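Breakroom kitchen check, Willby Street site, November
Checked by: Nosipho Mathebula
Last check by: Urmila Chaudhary

1. Floor clear between sink and door. OK. It was marked OK last time too, with a mop bucket standing in it, so I looked twice.

2. Fridge at or below 4 degrees. Not confirmed. The dial says 3. I don't trust the dial. Can we get a proper thermometer?

3. Kettle and toaster tagged. Kettle yes. Toaster tag unreadable, so I am calling that a no.

4. Open dry food sealed and labelled. Fail. A plastic bag is not a sealed container, whatever Palesa says about twisting the top. I couldn't find a name or an opening date for the contents either.

5. Table cleared between sittings. Fail, see round table.

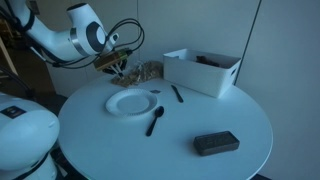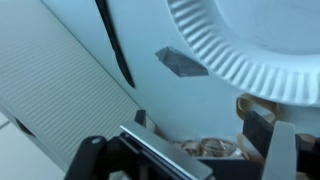
6. Cutlery stored handle up in the caddy. Partly. The forks are right - the rest go wherever there is room. The new caddy was supposed to fix this and I said in the meeting that it wouldn't.

7. Disposable plates kept in their sleeve until needed. Fail. We bought 300 and the open stack is on the shelf over the bin. I would not eat off the top one.

8. Small rubbish off eating surfaces. Wrappers are still being left for the next person. The sign has made no difference that I can see.

9. Storage bins washed inside as well as out. The sheet is initialled for every week. I'd like to know who is doing it and at what time, as the cloth cupboard is locked until 9.

Follow-up: Refilwe to order lidded tubs for cereal and the like. Yesenia to ring Duvitz about the toaster. Recheck items 4 to 8 before the 6 o'clock shift. I expect most of them will still be open.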